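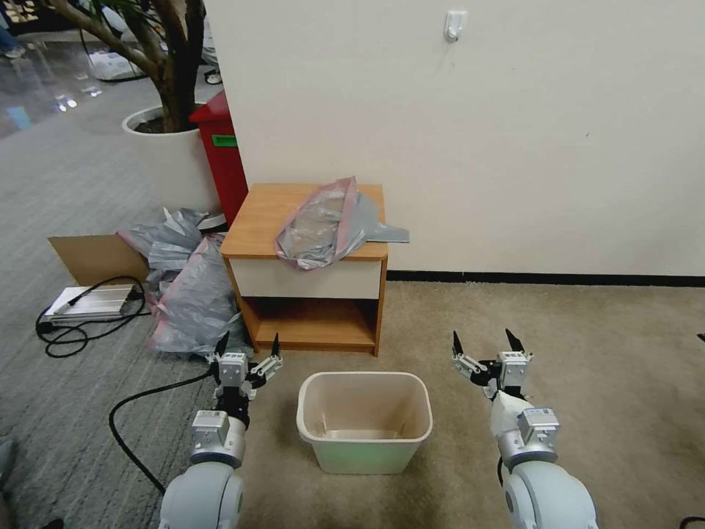
Both grippers open, empty wastebasket between them. Bag-lining task.

Grarley Grostent Two-Arm Teaching Kit
Item 886
In stock, ships from the Grarley warehouse. Arms sold separately (see Fits below).

Teach a two-arm job by doing it yourself. Hold the leader handles, move, squeeze, let go. The arms follow and Collado records the run. Do it again. Do it again a bit different. When you have enough good runs, train on them with whatever you already use. No code for the recording part.

What it's for

Soft stuff, floppy stuff, jobs that need both hands. Bags, towels, cloth covers, sleeves on things. Anything where you'd have a hard time writing down the moves but can do it in a few seconds with your own hands. Also fine for plain pick and place but honest opinion, you don't need the two-arm kit for that. Get the single.

In the box

- Leader handles, left and right, with squeeze triggers
- Table clamp for the leader base
- Foot pedal (start, stop, throw away last run)
- Head camera mount, tilts, locks with a thumb screw
- Cables for all of the above, plus one spare pedal cable
- Collado recorder license, one machine, no yearly fee
- Soft finger pads, black, two sets
- Quick card. Full manual is a download

Not in the box: arms, grippers, computer, camera. Ask if you want it bundled.

How a session goes

Put the pedal where your foot lands naturally. Line the leader handles up with the arms before you engage, the light on the base goes from amber to green when they match. If it stays amber one joint is off, usually the wrist. Don't force it.

Press once to start. Do the task at a calm speed. Press again to stop. Long press throws the run away, and you will throw some away. Keep the ones where you fumbled a little and recovered, those are useful. Dump the ones where you dropped the thing and just stood there.

For bags: get one finger of each gripper inside the rim and close gently. Trigger travel is linear in the first half and then gets stiffer, so you can feel where the hard pinch begins. Thin film slips if you're too light on it and tears if you yank. Move both hands apart slowly till the mouth opens,

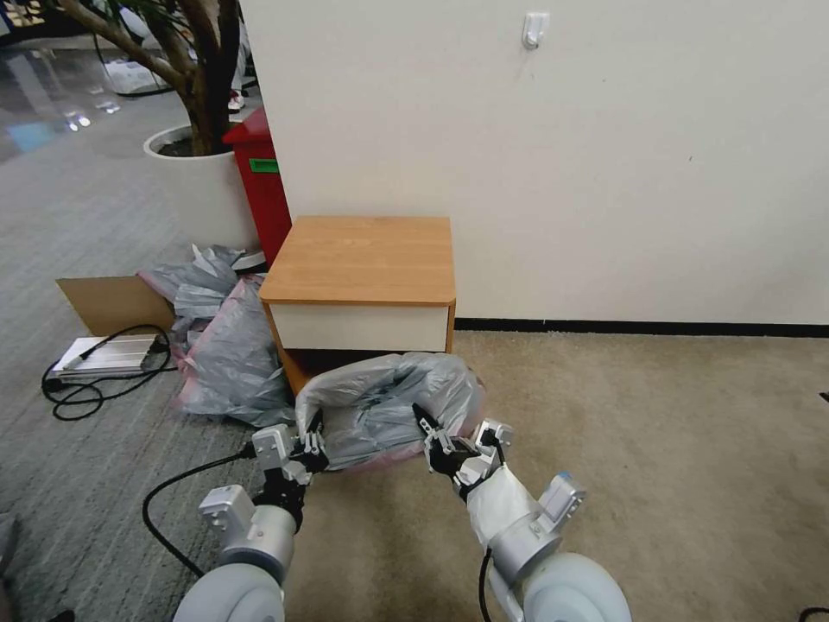
then keep the tension even while you bring it to where it needs to go. Most new operators pull harder with their main hand and the mouth goes lopsided. Slow down, watch the rim, not the fingers. After a couple of practice tries it gets a lot easier. The head camera view in Collado has a zoom key (Z) that helps alot with clear or see-through plastic, which is hard to see on a small screen.

Change things between runs. Move the basket a little. Turn it. Crumple the bag a different way. If every run starts the same the trained result only works from that one start, and then we get the email.

Leave normal clutter where it is. Cords, furniture, trash bins, whatever's in the room where the arms will work later. Just keep cords out of the path of the elbows.

Specs

Record rate: 30 frames per second, joints and camera on the same clock
Run storage: 200 runs on the included drive stick at default settings, more if you point it at your own disk
Pedal cable: 100 inches
Leader handles: six joints plus trigger, each side
Mirror mode: yes (for when you face the arms instead of standing behind them)
Hand scaling: yes, slider in Collado, leave at full for your first day
Power: wall adapter, US plug standard, others on request
Export: plain folders, one per run, video plus a table of joint positions. Nothing locked up.

Fits

Most light two-arm setups with parallel two-finger grippers. Joint order file needed, we have them for the common ones and will write one for yours if you send the manual page. Three-finger and suction hands: trigger works as on/off only.

Works on a table or down at floor level. If your arms are working low, tilt the head camera down further than you think, then check both grippers stay in view at full reach.

Add-ons

Brollura wrist camera pair. Close-up view from each wrist. Worth it for rims, zippers, edges, anything the fingers hide from the head camera. Plugs into the same hub. Needs the newer hub, the one with the gray label.

Extra finger pads. They wear. Swap when they get shiny.

Long pedal cable. Same pedal, more slack.

Second operator seat license. Lets one person drive and another mark runs good or bad from a second screen.
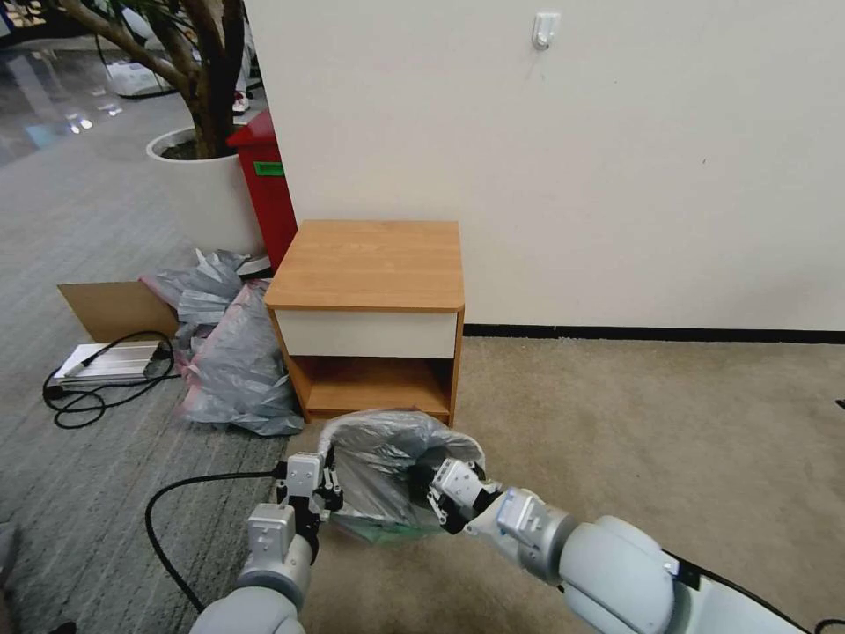 Safety, quick

Clear the reach before you engage. Feet back. The stop button goes next to you, not next to the arms. Letting go of both handles holds the arms where they are, it does not drop them and does not send them home. Home is a separate key and it asks first. Don't reach in while the light's green.

Bags over cooling vents, bad idea. Pick them up when you're done.

Questions we get

Can I record one arm only?
Yes. Untick the other one in Collado. It parks.

Does the kit train the model too?
No. Records and exports. Training is on your side, there's a starter script in the download folder, it's basic.

How many runs do I need?
Depends on the job and how much you change between runs. Start small, train, see where it misses, then record more of that part.

My right gripper lags behind the left.
Almost always the USB port. Put both leaders on the hub in the box, nothing else on that hub.

Can I drive it from another room?
Over wired network, yes. Wifi, please don't. You need someone standing by the arms with the stop button either way.

Is there a left-handed version?
Same kit. Swap the pedal side.

Returns and help

Unopened, send it back for full refund, you pay shipping. Opened, still returnable but call frist so we can try to sort it out. Most "broken" handles are a wrist that needs re-zeroing, takes a minute.

Setup calls are free with the kit. Ask for Kausar Butt, mornings are best. Have Collado open and the arms powered before you ring.

August orders include the updated quick card. Older kits, the new card is in downloads under Grostent.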